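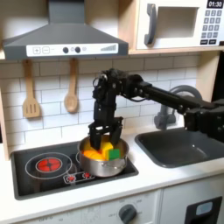 La entrevista con la responsable de juego simbólico de Istinau se hizo a finales de octubre, en el taller donde la empresa monta y repara sus cocinitas. Lleva 28 años en el oficio y empezó lijando cantos.

«Al principio todo era pintado», recuerda. «Un horno era una puerta con cuatro círculos. Ahora las familias piden una cocina como la de casa, con su campana, su microondas y su pared de azulejo blanco».

Para ella, lo que más cambia el juego es lo que se puede agarrar. De los modelos con campana destaca los utensilios colgados. «Una espátula y una cuchara de madera, con eso basta. El niño las descuelga, remueve y, si hay suerte, las vuelve a colgar».

También prefiere una olla de acero a una de plástico. «Pesa un poco, suena cuando le echas las verduras. Ese ruido les gusta mucho. A los padres, menos».

Preguntada por el orden, responde que la comida de juguete acaba siempre en la olla, mezclada con lo que haya a mano, incluida la esponja. No le preocupa. «Pregunte a cualquier niño de tres años y le dirá que es sopa».

El microondas fue motivo de discusión con Skitix, que colabora en el diseño. Unos querían una pantalla lisa y otros, números. Ella defendió los números: «Ven el 01:30 y ya están esperando a que se caliente la leche».

Sobre el mantenimiento da pocas instrucciones: paño húmedo para la encimera, nada de estropajo en la placa y apretar los tornillos de la balda cada pocos meses. Los repuestos se piden a Cemesen, que guarda piezas de los modelos antiguos. La referencia de las cucharas es la 1771.

El taller prepara ahora una serie de 100 cocinas para escuelas infantiles, con la encimera algo más baja. Las primeras saldrán antes de Navidad.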